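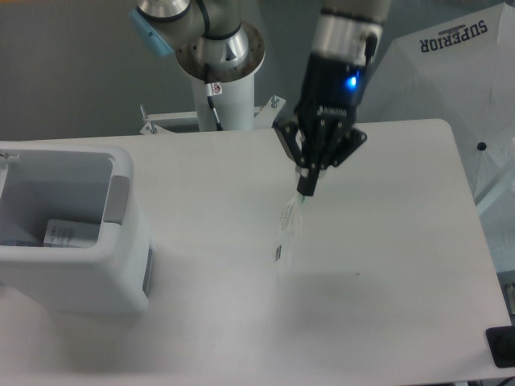
*Holding a small zip bag over the white table.*

Hi! I'm Greer Moffat, I run data collection for the arm group at Dresau, and I'm looking for three people to come and drive a robot with me this fall. Two spots are part time, one could grow into full time if you like it and we like you.

So what's the job? We're teaching an arm to pick up small packaged stuff and put it where it belongs. Bags, boxes, the kind of thing that comes out of a parts drawer or a pharmacy shelf. The arm learns from examples, and the examples come from people. You hold a controller, you steer the gripper down to the item, you close it, you carry the thing over and let go. Then you do it again with the item turned a different way. And again. We have 1,771 good examples so far and need a whole lot more before the October training run, which is where you come in.

Thin plastic bags are my current obsession (sorry, family). They fold, they slide, they lie flat on the table so there's nothing to grab. Boxes are a vacation by comparison. If you're the sort of person who'd try grabbing a bag by the zipper end, then by a corner, then from the side, just to see which one feels better, please write to me!

**What a shift looks like**

Shifts are 3 hours, mornings or afternoons, at our Mestcombe site. You'll do short runs with breaks in between — your hands and eyes will want them. After each run you mark it as keep, fix or toss, and type a line about anything odd. Please don't be shy about "toss." A sloppy example teaches the arm to be sloppy, and I'd much rather have 300 clean ones from you than a giant pile I have to pick through on a Sunday night.

Your first 2 shifts are paid training with Ffion Gwynne, who has driven this setup longer than any of us and is very patient about dropped items. Everybody drops items.

**Who I'm hoping to hear from**

You don't need a degree or any coding. Past drivers have come from sewing, dental work, video games and one very good cake decorator. You do need:

- steady hands and okay depth perception (glasses are fine)
- the patience to do a small thing many times and still care about it
- to be comfortable having your runs recorded, meaning the arm's movements and the camera views of the table
- to be 18 or over and allowed to work in the US

Left-handed people, yes please, we're short on you. If you need a different chair height or more breaks, tell me and we'll set it up.

**How to apply**

Ask for me at the Dresau front desk in Mestcombe, or mail a note to my attention there. No cover letter. Just tell me which half of the day works for you, when you could start, and the fiddliest thing you've ever done with your hands. I read all of them myself, and I'll invite you in for a half-hour tryout on the arm, also paid.

— Greer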